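1 January 2026

Holiday, so the building's quiet and I finally got to the prop shelf. Plan was to go through everything in the Bilham box and decide what stays. I got through 30 items before lunch, which is better than I expected with a head cold!

Started with the white lamp, the cylinder one on the curvy stand. I keep wanting to throw it out and then I put it on a table and like it all over again. It tilts nicely and the black rim gives you something to line up on.

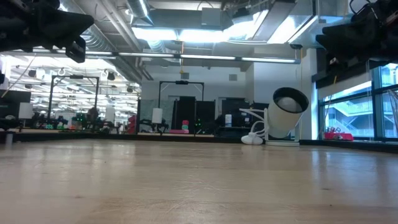
Anyway, it stays. I wrote "lamp, Quaye shelf" on the inventory and moved on to the small stuff, which is where the afternoon went. Tabletop wants oiling at some point too - I'll look at that in February.

Dice next. I like having them in the clear tray because you can see the wood through it and tell right away what's still missing. Orange ones and the red one were in, pink one still out in the middle of the table. Please, everybody, dice go back in the tray and the tray goes back in drawer 35 (the label fell off again, I've taped it).
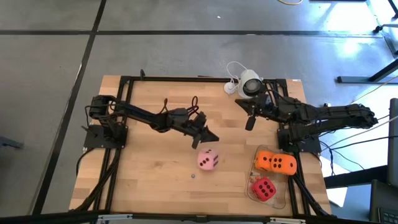
Posted by Yaw Bawa
Notebook 2, page 54

Still to do: the rest of the Bilham box, new labels, and find out who has the good tape. Also the Zatico order - I put down two more trays, same size, lids if they have them. If anyone wants something added, write it under here before I send it.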